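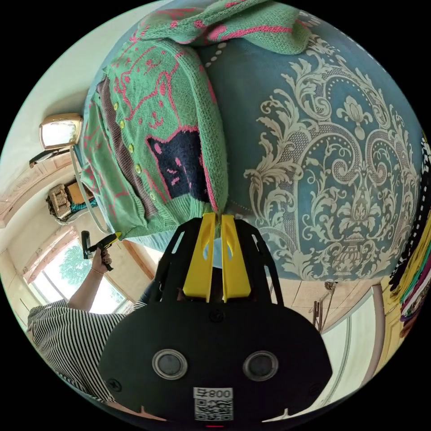
Bedroom Inspection Checklist with Comments, Furnished Units, Toltgate Building
April
By Signe Tangen

Use with form 539. Mark each item Pass, Fail or N/A. A Fail needs a comment and a room number. Comments below are carried over from the last round and stay with the item until it is rewritten.

1. Smoke alarm

1.1 Alarm present inside the bedroom, on the ceiling or high on the wall.
1.2 Test button pressed and held. Alarm sounds at full volume with the door closed.
1.3 Manufacture date on the back of the unit read and written on the form. Fail any alarm past the replacement date printed on it.
1.4 No paint, tape or cover on the vents.

Comment: Room 13 passed 1.2 but the date could not be read. Entered as Fail and replaced. Do not enter an estimated date. If the label is gone, the alarm goes too.

2. Heating

2.1 Baseboard heater free of dents and loose end caps.
2.2 Clear space of 33 inches in front of any heater, measured from the front face to the nearest bedding, curtain or furniture.
2.3 Portable heater, if present, plugged directly into a wall outlet.
2.4 Tip-over switch on portable heater works.

Comment: The distance in 2.2 is our own house figure and is larger than what some heater manuals ask for. Where the manual asks for more, use the manual. Measure with the bed in the position found. Two residents had moved the bed to the heater wall after the previous visit, and the old measurement had been copied forward. Copied measurements are not accepted.

Comment: Several of the older Rashti wall panels have a loose thermostat knob. The knob slips on its shaft and the printed setting means nothing. Mark as Fail under 2.1 until the form gets its own line.

3. Bed and bedding

3.1 Frame stable when pushed at the head and at the foot.
3.2 Slats seated, none split.
3.3 Bedspread and blankets clear of outlets, heater and lamp.
3.4 No power cord or charger running under the mattress or bedding.
3.5 Loose clothing on the bed not touching a lamp or heater.

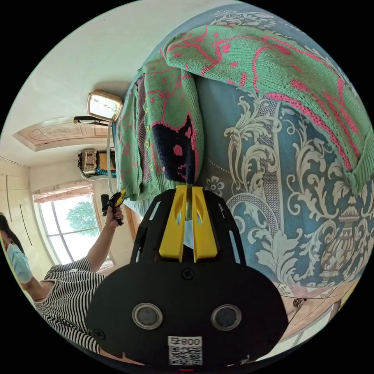
Item 3.3 is judged with the bedding as it hangs at the time of the visit. Inspectors have been straightening the spread first and then measuring, and this gives a better result than the room deserves. Leave it alone and measure to the lowest or nearest point of the fabric. Clothing is handled the same way under 3.5. A knitted cardigan draped in loose folds over the bedspread is not a defect by itself and should not be written up as clutter. Check what is within reach of it if it slides, mainly a clip-on lamp or a phone charger, and record the item only if there is contact. Ask the resident before moving any clothing.

Comment: Under 3.4, lift the mattress edge on the outlet side only. If a cord is found, follow it to both ends before writing the comment. "Cord under bed" is not enough. State the type of cord, what it feeds and whether the jacket is flattened or cut.

4. Lamps and outlets

4.1 Bulb wattage at or below the rating marked on the socket.
4.2 Shade fitted and not scorched.
4.3 Outlet covers whole and tight. No plug loose in the socket.
4.4 No power strip plugged into another power strip.

Comment: The Clusia bedside lamps supplied with the units have the rating on the underside of the shade ring. It is hard to see from above - turn the lamp off, let it cool, then tip it. For 4.3, a plug that falls out under its own weight is a Fail even if the cover is sound.

5. Window and exit

5.1 Window opens fully without tools.
5.2 Latch and lock work by hand.
5.3 Furniture does not block the window or the door swing.
5.4 Blind cords secured out of reach, or cordless blinds fitted.
5.5 Path from bed to door clear at floor level.

Comment: Paint has sealed a number of sashes on the north side. Do not force them. Mark as Fail under 5.1 and send a same-day work order to Prestden Maintenance. Rooms with a sealed sash are on a 2 day turnaround and the follow-up visit is made by a different inspector.

Comment: A hallway door that closes against the edge of a rug fails 5.3. Trimming the rug is the resident's choice. Moving it is usually sufficient.

6. Sign-off

6.1 All Fail items have a comment.
6.2 Resident copy left in the unit.
6.3 Work orders listed by number on the back of the form.
6.4 Inspector's initials and time of visit on each page.

Comment: Several sheets came back with initials on the last page only. These were returned for completion.

Contact: Toltgate Building Office, attn. S. Tangen | © Prestden Maintenance | Back to top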